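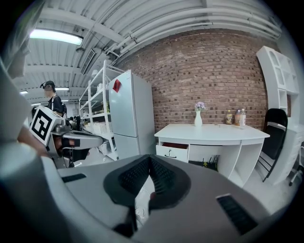

Hand-Held Gripper for Recording Pick-and-Place Demonstrations
Project report, Jurbridge shared workshop
Submitted 24th September

1. Purpose

The project set out to build a gripper that a person can hold and operate by hand, with a wide-angle camera fixed to the body so that the fingertips stay in view. Recordings from the tool are meant to be replayed later on a small bench arm. The report covers the mechanical build, the fingertip pads and the first recording sessions. Control of the arm is left to a separate report.

2. Body and jaws

The body was redrawn twice. The February version, named Lundusik after its folder on the workshop drive, had straight sides and flexed when the trigger was pulled hard. The current version, Murkex, has a broad, smooth gray body that spreads out behind the fingertips. It takes up much of the lower part of the camera image. Moving the camera farther back would show more of the room but would make the fingertips smaller, so the mount was left where it is.

The jaws close on a common center line. Play in the linkage was measured with the jaws shut and came to 2 mm at the tips, most of it in the trigger pivot. A longer pivot pin has been drawn but not fitted.

3. Fingertip pads

The pads are black, rounded on the outside and textured on the inner faces. Smooth pads were tried first and let glossy objects turn during a lift. The texture reduced this on bottles and cups. It made no clear difference on cloth.

With the jaws closed, the two pads should meet in a point near the center of the view. This was used as a quick check before each session. If the point had moved, the camera screws were tightened and the calibration was repeated.

4. Markers

Square black-and-white markers are used for position tracking. A marker set at an angle to the device was readable over a wider range of wrist positions than one mounted flat, but it was lost when a hand passed in front of it. The white margin has to stay clear. An early print was trimmed too close to the black border and was rejected by the detection script in most images.

5. Recording

A session consisted of 25 demonstrations of one task. Exposure was locked before the first one, with the ceiling lights on, since automatic exposure changed the image each time a light came into view. In total 2000 recordings were kept. A further 700 were dropped, mainly for lost markers and for files with missing time stamps.

6. Remaining work

The trigger spring is too stiff for long sessions and will be replaced. The cable exit needs strain relief. The drawings use the Kaufmann hole pattern for the camera plate, and the next version should keep it so that existing plates still fit.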